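May 31, 2018

Paper notes, batch 4. Finally got the recycled pulp to behave (sort of!). I left the torn egg cartons and office scrap soaking overnight in the big Kemside tub, then ran the blender in short bursts, and it came out so much smoother than last time, when I had whole letters floating around in it. You could read half an invoice off one of those sheets.

Pulled 30 sheets before lunch on the small mould. The first five were junk, all thick on the left, and I blamed the deckle until Ľudovít Štěpánek came by, watched me do one and said I was tilting on the way up. Annoyingly right. Once I slowed down and lifted it level they evened out, and I only lost a couple more to drips off my own sleeve.

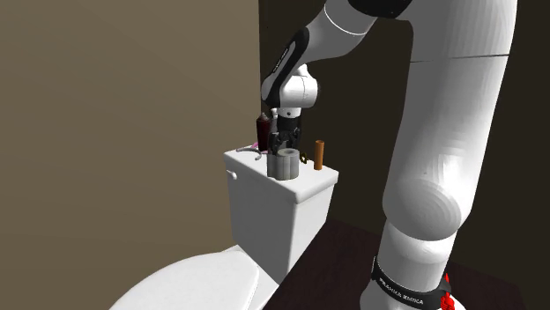 Drying is still the headache. The felts from Vrabec leave a nice soft texture but they hang on to the sheet like crazy, and two corners tore when I peeled them. The old cotton dish towels let go much more easily, but then you get the weave printed into the paper, which I kind of like for cards and hate for anything you'd want to write on with a fountain pen.

Sizing next. I want to try gelatin on half the stack and leave the rest plain, then do the ink test with the same pen on both. Grolance wants 100 sheets by September, so I need a second set of boards for the press. Ask Ľudovít if his are free. Also wash the tub, it smells!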